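3.2 Surface color and reported comfort in shared workrooms

The second part of the study considered how the color and finish of large surfaces affect the comfort of people who spend long periods in one room. Earlier work by Ertürk at the Valora site had dealt mainly with wall paint. The present section extends that work to furniture, doors and tabletops, which take up much of the field of view of a seated person.

A total of 247 office workers completed the survey, drawn from 4 buildings in the Drukow district. Each respondent rated a set of surface finishes on a scale from 1 to 5, first for comfort and then for ease of concentration. Ratings were collected in the morning and again after 3 p.m., as the pilot survey had shown a drop in tolerance for strong colors late in the working day. Respondents who missed either session were left out of the analysis.

Deep reds were rated lower for concentration than for comfort. Several respondents described them as warm but tiring -- a pattern also noted in the Tokgöz interviews. Patterned stone finishes in brown and gray received steady ratings in both sessions, and the spread between buildings was small.
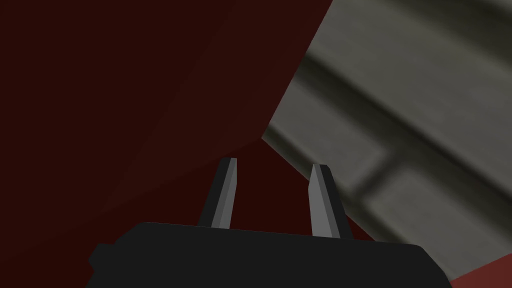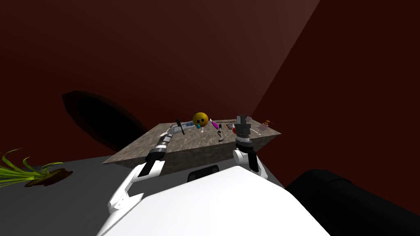 Figure 4. Rendered interior views: a plain dark red surface (first view) and a table with a brown-and-gray marble-like texture (second view).

Does a dark surface make a room less comfortable to work in? The effect depends mostly on how much of the field of view the surface covers, and a dark finish kept to a small area had no measurable effect on the ratings.

Lighting was held as constant as the buildings allowed. Desk lamps were switched off during each session, and blinds were set to the same height on all floors. The light level at desk height was kept at 390 lux. One building, Vukard House, could not meet this level on its north side, and its results are reported separately in Section 3.4.

Age and length of employment had little bearing on the ratings. Respondents who wore tinted lenses gave somewhat higher comfort scores to pale finishes, but the group was too small to support a firm finding -- the question is left to later work.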